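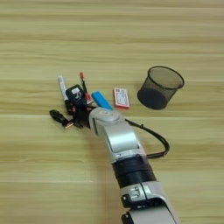 Reading old handwriting when you never learned how (a long thread, get a drink)

1/ Several of you asked how I got from "I can't read a word of this" to happily spending my evenings with the Breriscombe parish registers, so I'm going to try to set it all down. I'm slow and I'm self-taught, and I still get stuck on somebody's surname for a week at a time, but I do love it and I'd like more company!

2/ My way in was a baptism from 1756. I had been told my fourth-great-something grandmother was a Margery, and the typed index agreed, and I built a whole branch of the tree on her. Then Áine Duggan, who has been at this far longer than I have, looked at the page with me and said very kindly that it was Mary, followed by a smudge and the start of a word that belonged to the line below. Goodbye, Margery. I was fond of her.

3/ So the first habit I'd pass along is to go to the page itself whenever you can get it. Indexes are a gift and I use them daily, but the person typing had a long afternoon and a great many Williams to get through, same as the clerk did.
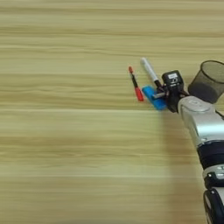
4/ Old paper has a pattern of its own, and it fooled me for months. Handmade sheets often carry fine lines from the mold, and on a poor scan those can run right through the letters and cross a t that was never meant to be crossed. Think of the stripes in that pale tabletop, lighter and darker bands all going the same way, and imagine trying to pick out a thin brown pen stroke lying along one of them. When I hit a doubtful mark now, I check whether it carries on past the word and out into the margin. If it does, it's paper.

5/ Next, build an alphabet for your clerk. Take a sheet, write A to Z down the side, and copy in his version of each letter as you become sure of it. Months and common first names are the place to start, as you already know what they have to say. Copy the shapes slowly, by hand. Your wrist learns things your eyes don't!

6/ The long s will get you. It looks like an f with half its crossbar missing, and it turns up in the middle of words, so "Jesse" looks like "Jefse" and you go off hunting for a Mr. Jefse who never drew breath. (Ask me how many evenings.)

7/ Abbreviations too. Wm is William, Jno is John, Xpr is Christopher, and a squiggle over a word usually means letters have been left out. My entry 911 had three of these in one line and I honestly took it for Latin. Some of the registers do have Latin in them, but that one was plain English in a hurry.

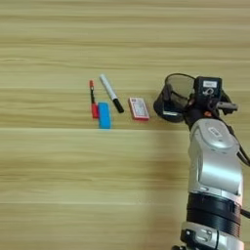 8/ Do you need to know Latin to get started?

For English registers of the 1700s, you mostly need a short list of words and some patience. Most entries are in English by then, and where Latin does show up it's the same few words over and over: filius for son, filia for daughter, uxor for wife. Keep the list next to your alphabet sheet and you'll have it by heart soon enough.

9/ Read out loud. I mean it. Clerks spelled what they heard, and Tipene Trevaskis found his people under a spelling he had scrolled past 2 times, purely by saying it in his grandfather's accent at the kitchen counter. His whole family came in to see what the shouting was about.

10/ Leave your gaps as gaps. I put square brackets around anything I'm guessing and a question mark inside if I'm guessing wildly. Li-hua Yau keeps a separate notebook of hers, goes back to it every March, and always clears a few. Words really do come into focus once you've read another 500 entries in the same hand.

11/ And do stop when you're tired. Everything I've had to undo was transcribed after ten at night.

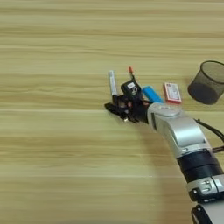 Light wood grain, with the arm at bottom right.

12/ On Saturday I'm starting the burials, which are in a different hand altogether, very small and very slanted, with a capital T that looks just like his capital F. If any of you have met a clerk like that, please tell me how you coped. I'll post my alphabet sheet once I've got past G.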